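Lists > Nesetstead Growers > Archive > June > Re: Slugs and the shared beds

Hello all,

Sorry for the slow reply, I've been up at the plot every evening this week and fall asleep before I get near the computer (my own fault for sowing so many beans!).

Teodoro Solís wrote:
> Lost 16 lettuces in one night on the lower beds. I've tried crushed
> eggshells and a ring of coffee grounds and they went straight over
> both. Is anybody using nematodes this year, and do they cope with
> our clay? I'm tempted, but it's a fair bit of money for one packet.

Teodoro, you have my sympathy, I had exactly the same with my chard. I gave up on eggshells years ago. What has worked for me is going out with a torch at 9 in the evening and picking them off, and growing the lettuces on in pots until they're a decent size. My brother-in-law at Pereyra swears by raising everything off the ground.
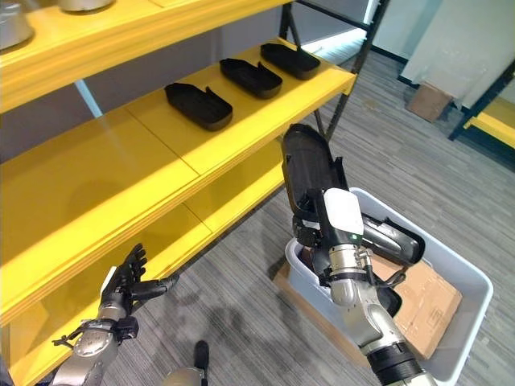

When is the best time to water nematodes in? Early evening, on soil that's already damp, and then keep it damp for a couple of weeks afterwards. Clay is fine as long as you haven't let it bake hard. Mine had cracks you could lose a trowel down last summer, so I gave it a good soak the day before.

On the money side, one packet covers 100 square metres, so it would be daft for each of us to buy our own. If four or five of us on the lower beds went in together it would come to very little each. They don't keep, though — we'd all have to do it on the same evening. I can manage any day except Wednesday.

I've also got spare seedlings if you want to fill the gaps. They're Isumine, a red cos type, a bit slow but the slugs seem less keen on them than on the green ones. Bring a tray, I've run out.
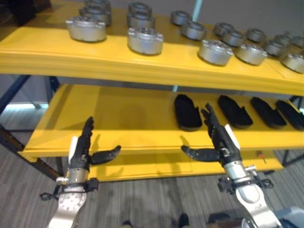

WATER BUTTS

The tap on the butt by plot 341 is dripping again. I've tied a bag round it for now, but it wants a new washer, and I haven't got one the right size. If you're passing the hardware shop on Plovance Road, could you pick up a couple?

Cheers,
Jan

Contact the list owner | Copyright Nesetstead Growers | Back to top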